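Gosgate office refit — progress note to Paquette
From: Liette Desjardins
Period: August so far

Quick one as I'm between deliveries. Main thing, desks are in. Sorting what goes on them is the slow part, more below.

Furniture
All the tables for the ground floor have arrived. Upstairs is 3 short, Prumimport say Friday, I'll beleive it when the van turns up. Nathalie Carrier is chasing. The old cupboards have gone and the back wall is painted, one more coat round the window still to do.

Desk kits
We bought 70 trays in the end, white, one per desk with a few over. Idea is the same as in the bid — small things live in the tray, the rest of the desk stays clear, whoever sits down next can find the mouse. Trial has been running on 4 desks downstairs. People do put the mouse back. Pens, less so. Dilwyn Voyle wants a second tray for stationery, I've said wait until we see what's left in the budget line.

Table tops: we kept the marble-pattern ones from the old canteen as agreed, saved buying new. They do show marks. Jocelyn Poirier had a go with cream cleaner and the stains lifted but not the scratches. My view is live with it downstairs and put the better tops where visitors sit.

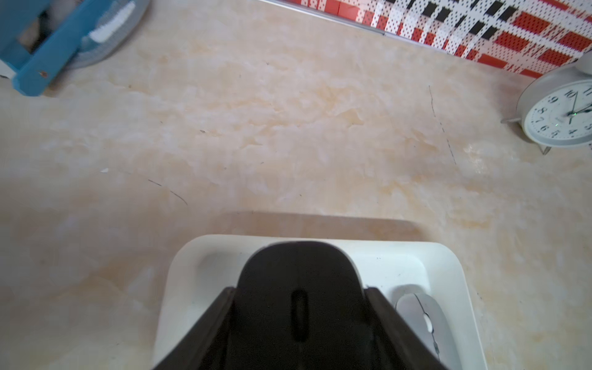
Mouse in its tray, on one of the marble-pattern tops. Fine scratches visible in the surface.

Tape and sundries are still floating about on the desks. Need a drawer or a box for them, not decided. Anitha Salian has a list going of everything without a home and it is longer than I'd like.

Money
Trays and cleaning stuff came in under. Delivery charges over, we paid for two drops when one was quoted, am disputing with Starnlow. Would like to move £200 from sundries to delivery if that's alright — pls confirm by email so I have it on paper.

Next
Upstairs tables, then trays out to the remaning desks, then labels. Cable tidies after that if there's time. Receipts to follow in a seperate email, scanner is playing up.

Liette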